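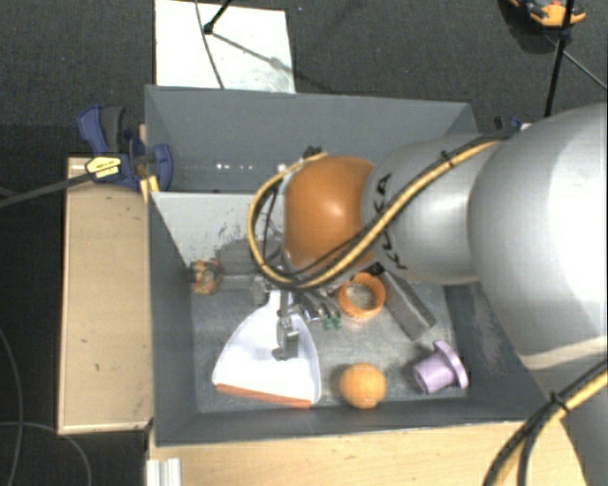 From: Josphat Mugo
To: clandell-growers list
Subject: Re: seed potato order, who still wants in

Idrisa,

Put me down for three sacks of the early ones and none of the late. I still have late seed from last season in the shed, and it looks sound enough to plant.

On the delivery, the Makowska depot will hold a pallet for us until the end of March, but they want one person to sign for all of it. I can do that if someone else brings a trailer. Mine has a bad wheel bearing and I don't want to load it.

Idrisa Makokha wrote:
> The price came back at 318 for the whole lot, delivered to the
> depot and not to the gardens. If we go over 60 sacks they take a
> bit off, but we are well short of that. Please reply with your
> numbers and say early or late. Ecaterina and Nassoro have already
> told me theirs.
>
> Also, does anyone know if the lower plots drained after the rain?
> I was thinking of putting the shared rows there again.

I walked down there this morning. The two plots by the gate are fine. The far one still has standing water along the fence, and the ditch behind it is full of leaves. I would keep the shared rows up top this year and try beans in the low ground later on - they went in late last time and did well.

Elibariki, you have my long fork. No hurry, but I'd like it back before planting.

Josphat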